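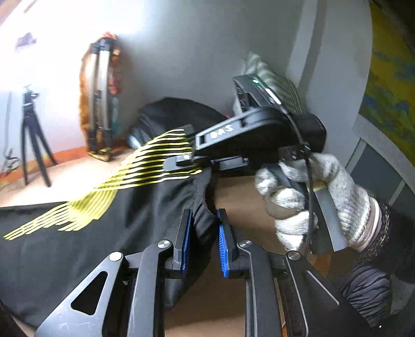 Navari pulls hand-held grippers after jaw fault

Duvville, June 5, 2024

Navari has told users of its hand-held gripper tools to stop two-handed work until each unit has been checked for a fault that can leave the jaws partly closed after the handle is released. The notice covers 293 units in use at the company's Duvville site and at customer sites. Three hand injuries have been reported, all of them minor pinches to the fingers.

The tools are held one in each hand and used to record handling tasks such as folding cloth, packing bags and opening zippers. The recordings are then used to train robot arms fitted with the same type of jaw. The fault does not affect the arms, which have motor-driven jaws and no hand linkage.

According to the notice, the problem lies in the pivot screws that join the plates of the jaw linkage. The screws are set at the factory with a thread-locking compound. On the affected units the compound was applied before the threads had been fully cleaned, and it did not cure as it should. With repeated use a screw can back out far enough for its head to catch on the neighboring plate. The operator feels a slight drag in the handle, and the jaws then stop short of full opening.

The first report came from an operator who was packing a fabric bag. The jaws held on to the edge of the bag after the handle was let go, and the operator reached in with a gloved finger to free it. The linkage released while the finger was between the plates. The second and third injuries followed the same pattern. In all three cases the operator was wearing a knitted work glove, and Navari said gloves of this kind protect against scrapes but give little protection against a pinch.

The finger pads are not thought to be at fault. Early reports from the floor blamed the ridges on the pads for gripping webbing and seams too firmly, and one batch of tools had its pads changed as a first measure. The jaws went on sticking, and the pad change was dropped.

A second matter came up during the checks. The position sensor on the tool reports the jaw opening from the handle side of the linkage. When a screw catches, the handle may return fully while the jaws do not, so the recorded opening is wider than the real one. Navari said that sessions recorded on faulty units therefore contain wrong values and may have to be thrown out. Furukawa, which uses the recordings to train a bag-packing cell, has stopped training on all sessions made with the affected serial range and has gone back to an earlier version of its software.

Furukawa said the earlier version is slower but has a known record. The newer one had begun to let go of fabric late during tests, and in one run pulled a bag off the table and into the side guard of the cell. The guard switch tripped and the arm stopped. There was no damage to the arm.

Inspection takes two steps. With the tool powered off, each pivot screw is checked for movement with a driver at low torque. If any screw turns, the unit is set aside. The jaws are then cycled 2000 times on a bench rig, and the opening is measured with a gauge at the start and the end. A unit passes if the 2 readings match within the limit given in the service sheet. Units that fail either step go back to Navari for new screws.

Replacement screws have a pre-coated thread and a lower head. They are made by Cladov, which did not supply the original part. Navari said the change adds no weight and that the tools will not need to be recalibrated if the sensor has not been removed. Where the sensor has been removed, the normal zero check applies.

Until a unit has passed, users are told to keep it tagged and out of service. If the jaws stick on any unit, passed or not, the operator should put the tool down on a flat surface and open the jaws with the release tool. Fingers must be kept clear of the linkage plates at all times.

Navari expects to finish the checks at Duvville before the end of June. Customer sites will follow in order of serial number.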